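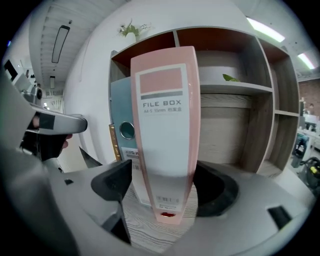

ファイルボックスの色を分ければ、書類は早く見つかるようになりますか。

色だけでは早くなりません。背に何を書くかを先に決め、書いたとおりに中身を入れて、はじめて探す時間が減ります。色はそのあとの話です。

ホーム 会議録 お知らせ 書式 アクセス
カテゴリー:総務・書庫
この記事は8分で読めます

書庫整理打合せ 議事録
日付:2023年9月23日
場所:Wevuveo事務所 奥の打合せ机
出席:レオポルド・トラルパレ(進行)、ホビータ・ベルトラン、蔡翠萍(ツァイ・ツイピン)、ロザリオ・モライス
欠席:ダヤナ・ガジェゴス(書面で意見提出あり。議題3で読み上げ)
記録:モライス

1 前回の確認
5月の打合せで「書類は色別のファイルボックスに移す」と決めたことになっている。記録を読み返したところ、決まっていたのは「移す方向で検討する」までであった。トラルパレは決定事項と理解していたとのこと。ベルトランは、検討の結果を聞いた覚えがないと述べた。記録者にもない。
この件は議題2で改めて扱う。前回記録の訂正はしない。
前回の宿題のうち、古い見積書の処分は未了。鍵付き棚の鍵の所在は確認済みで、総務の引き出しにある。

2 色分けの可否
トラルパレの提案は、背の色で書類の種類を見分けるというもの。ピンクを契約、青みがかったグレーを経理、黄土系を人事に当てる。色は遠くからでも分かり、新しく来た人にも説明しやすい、という。

ベルトランから異論。説明しやすいことと、使われることは別である。以前クリアホルダーで同じことをしたとき、赤は「至急」のはずだったが、三か月後には空いているものなら何色でも使われていた。今度は違うと言うなら、違う点を示してほしい。
トラルパレは、ボックスは机に置くものではなく棚に立てるものなので、ホルダーほど勝手に動かない、と答えた。
蔡から、動かないのは箱で、中身は動くとの指摘。もっともである。

蔡はさらに、色の見え方を問題にした。書庫の奥の蛍光灯は古く、夕方になるとグレーと薄い青の区別が怪しい。ピンクは目立つが、目立つのは一色だけで、残りは背の字を読むことになる。それなら最初から字を読めばよいのではないか。
トラルパレは照明を替えればよいと述べたが、照明の予算はこの打合せの範囲にない。

欠品の扱いについても質問が出た。同じ色を来年も買える保証はあるのか。Tistierのカタログには「色調は予告なく変更する場合があります」とある。濃さの違うピンクが二種類並んだとき、同じ分類と見るのか別の分類と見るのか。提案者の回答は「常識で分かる」。記録者としては、常識で分かるなら書類はいま迷子になっていないはずだと思う。この一文を残すことについて、出席者の了解を得た。

結論:色は補助とする。分類は背のラベルの文字で行い、色が文字と食い違うときは文字を優先する。トラルパレは不本意ながら了承。

3 箱の規格と背ラベル
候補は、背に「FILE BOX」「A4-S 55mm 档案盒」と印字のあるもの。背の下に赤い輪の指穴が付く。

ベルトランの質問は三点あった。
一点目、55mmとはどこの寸法か。外側の幅なら、中に入る厚みはそれより小さい。Tistierの担当者に電話で尋ねたが、「背幅です」としか返ってこなかった。内寸は現物に定規を当てて確かめる。担当は蔡。
二点目、A4-Sの意味。当事務所ではA4縦型と読んでいるが、契約の控えにはA4より大きい封筒のまま保管しているものがある。これを折って入れるのか。折らない、と全員一致。封筒は現在の平棚に残す。つまり契約の書類は二か所に分かれる。提案書の「一か所で完結」という記載は削除する。
三点目、指穴の位置。下のほうにあるので、床に近い段では引き出しにくいのではないか。モライスは、最下段で腰をかがめて指を入れる姿を想像すると気が進まないと発言。最下段には使用頻度の低いものを置くことにした。どれが低いのかは、これから調べる。

背ラベルについて。もともと印字がある面に手書きを足すのか、白いラベルを上から貼るのか。
蔡は貼る案。印字は分類の役に立たない。箱に「FILE BOX」と書いてあっても、箱であることは見れば分かる。「档案盒」も同じ意味で、情報は増えない。
ベルトランは直接書く案。貼ったものは剥がれる。書庫の冬の乾燥で端が浮き、最後には棚の底にラベルだけが落ちている。そうなった箱を先月も見た。
トラルパレはラベルプリンターの購入を提案したが、前回購入したプリンターがどこにあるか答えられる者がなく、保留。

欠席のガジェゴスから書面で意見。以下、要点のみ。
「ラベルに書く項目を増やさないでください。分類名、年度、保存期限の三つで足ります。担当者名を書くと、異動のたびに全部書き直しになり、書き直されません。以前の棚には、もう在籍していない人の名前が今も並んでいます」
異論なし。項目はこのとおりとする。ただし保存期限は、年だけでなく月まで書くか、次回までに経理に確認する。
同じ書面に「そもそも新しい箱が要るのか」との一文があった。議題4に回す。

4 数量と費用
トラルパレの見積りでは、移す対象のファイルは447冊。この数がどこから出たのかを尋ねたところ、昨年度の台帳の行数とのこと。台帳には廃棄済みのものも残っており、逆に台帳に載っていないファイルが書庫にあることは、ここにいる全員が知っている。447は台帳の行数であって、ファイルの数ではない。見積書にもそのように書き直すこと。

単価は一箱1000円。Jardine側の倉庫に預けている分まで含めるかどうかで総額が大きく変わるが、提案書では触れられていない。預けている分は、出し入れの履歴が過去二年でほとんどない。箱を替える意味があるのかと蔡が尋ね、トラルパレは統一感があると答えた。統一感のために払う金額としては高い、というのがベルトランの意見。記録者も同意見。預け分は対象から外す。

ガジェゴスの「新しい箱が要るのか」について。
現在使っている段ボールの箱は、角が潰れているものもあるが、使えなくなったわけではない。書類が見つからない件で過去に総務へ寄せられた問い合わせを蔡がめくってきた。箱が壊れていて見つからなかったという例は見当たらなかった。多いのは、違う年度の箱に戻されていた例と、誰かの机の上にあった例。どちらも箱を買って直る話ではない。
トラルパレは、箱が新しくなれば扱いも丁寧になると主張。根拠を求めると、以前の職場ではそうだったとのこと。以前の職場の書庫を見た者がほかにいないので、評価できない。

とはいえ、自立しない段ボール箱が隣に倒れかかり、背が読めなくなっている棚があるのは事実である。その点で立つ箱に替える利点は認める、とベルトラン。ここは意見が一致した。

結論:全面入れ替えは見送る。試行として17箱だけ購入し、Stimura案件の書類に使う。Stimuraは進行中で出し入れが多く、戻し間違いも起きやすい。ここで効果が出なければ、ほかの棚でも出ない見込みが高い。
色の配分はトラルパレに任せる。ただし議題2のとおり、色に意味を持たせる貼り紙や一覧表は作らない。

5 試行の見方
箱を替えて様子を見る、という言い方では次回も同じ話になるため、見るものを先に決めた。

・戻し間違いがあったとき、棚の横のメモ用紙に日付と分類名を書く。名前は書かない。
・背の文字が読めない箱に気づいたら、その場で書き直す。
・箱が膨らんで閉まらないときは無理に閉めず、二箱目を立てる。二箱目の背には同じ分類名と枝番を書く。
・箱を机に持っていった場合、その日のうちに戻す。

最後の項目について、トラルパレから「守られるのか」と質問があった。提案者が言うことだろうかと思うが、そのまま書いておく。守られなかった場合はメモ用紙に残るので、それで分かる。
蔡から、試行の前に戻し間違いがどの程度あったかの記録がないと、減ったかどうか言えないのではとの指摘。そのとおりなので、箱が届くまでの間も、今の棚で同じメモを取る。届くのが早すぎると比べる期間が短くなる。ベルトランは発注を急がないよう求めた。

6 古い箱の扱い
空いた段ボール箱は、状態のよいものを平らにたたんで棚の上へ。トラルパレは全部捨てたいとの意向だが、試行が終わるまで捨てない。戻すことになったとき、また買うことになる。
棚の上に物を置くと地震の際に危ないとの意見がモライスから出た。たたんだ段ボールに限り、紐で束ねて置くことで了承。
古い見積書の処分は、今回もまた次回に送る。三回続けて送っているため、担当をトラルパレに固定した。

7 その他
・見本の箱を打合せ机に置いたままにすると、菓子の箱や傘の袋が入れられるおそれがある。打合せ後は総務の棚へ移す。
・提案書の題名「書庫革新計画」は大げさである。「Stimura書類の箱の試行」に改める。提案者は渋ったが、改めることになった。
・書庫の照明については、管理側に一度問い合わせる。期待はしない。

宿題
蔡:見本の内寸の測定。現在の棚板の間隔に箱が立てて入るかどうかの確認も。
ベルトラン:背ラベルの貼る案と直接書く案を一箱ずつ試す。
トラルパレ:見積書の書き直し、台帳から廃棄済みの行を除く作業、古い見積書の処分。
モライス:経理に保存期限の書き方を確認。メモ用紙を棚の横に吊るす。
ガジェゴス:本記録を読み、書面の要約に誤りがあれば連絡。

次回の日程は、内寸の測定が済んでから決める。箱が棚に入らない場合、議題3以降はやり直しになる。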